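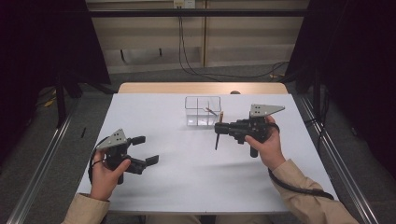

Can you hang a signed film photo in the living room without the autograph fading?

Only if you keep it well away from daylight, and even then I'd give it a rest in a drawer for part of the year. Ink from a felt pen goes first, usually long before the photo does. The blue ones turn a sort of sad lilac and then they're gone.

I learned this with my still from Fullolon, signed by two of the cast after a screening I'd queued three hours for. I put it over the radiator opposite the big window, in a cheap clip frame, and was very pleased with myself. Two summers later one of the signatures had become a faint squiggle and the other looked like a tea stain. So these are the things I do now with my film and telly bits, and I have a lot of them (1,117 at the last count, mostly cinema postcards and old fan magazines, before you picture a mansion).

Pick the wall first. Hallways and landings are good, and so is the wall the window is in, which never gets the sun straight on it. Kitchens are hopeless. Grease gets in behind the glass, I don't know how, but it does. Bathrooms are worse, though I know people love a film poster in the loo. If you must, put up a copy and keep the real one somewhere sensible.

Next, the frame. Ask for UV glass or UV acrylic and an acid-free mount. The mount matters more than you'd think, as it holds the photo away from the glass. A glossy print pressed flat against glass will stick to it in a damp room, and you will not get it off. Please don't try a hairdryer. Songül Ekinci has framed all my bigger pieces and the best thing she taught me was to never, ever use ordinary sticky tape on the back – it goes brown and the brown comes through. Paper photo corners, every time.

If you can't run to proper framing for everything, make a decent colour copy and frame that. Mine from Trastia has been a copy for years and I've had visitors gasp at it! The original is in a polyester sleeve in the bedroom.

Old fan magazines

Store them flat if they're floppy and upright if they're stiff, with a bit of card behind each so they don't slump. I keep mine in bags with the flap at the back. If the sticky bit of the flap is on the front, sooner or later it grabs the cover as you slide the magazine out, and there goes somebody's forehead.

Rusty staples are a nuisance. You can lift them out with a blunt butter knife, very gently, from the middle pages. I don't put new ones in, I just leave the pages tucked together.

For a musty smell, stand the magazine open in a lidded plastic tub with a bowl of bicarb in the bottom, not touching the paper. Leave it nine days. I used to stop at a week and it wasn't quite enough. A really whiffy one might need another go with fresh bicarb.

Posters that have been rolled for ages

Don't unroll and squash them under the mattress straight away, which is what I did with my lovely Manska one, and it has a crease across the title to this day. Let it relax loosely rolled on a clean table overnight, then lay it face down on a clean sheet with books round the edges. Move the books inwards a bit each day. In October, when the heating first goes on, the paper gets dry and brittle, so I try to get this done before then.

Oisín Brennan wrote in to say he flattens his by rolling them the other way round a tube. I've tried it on a modern poster and it was fine. On old paper I'd be nervous.

Dusting and fingers

Spray the cloth, never the glass. Liquid runs down into the bottom of the frame and wicks up into the mount, and you get a wavy brown tide line. For unframed photos I use a soft make-up brush, a new one, kept just for that. Wash and dry your hands before handling anything and skip the hand cream until after.

Where not to keep any of it

Lofts get too hot, garages get too damp, and the cupboard with the boiler in it manages both. Under the spare bed is fine if the box has a lid. Pop a list inside the lid too, with what's in there and where you got it. I have a postcard signed by somebody from Güneş and for the life of me I can't read the name, and the ticket stub that would have told me went out with the recycling.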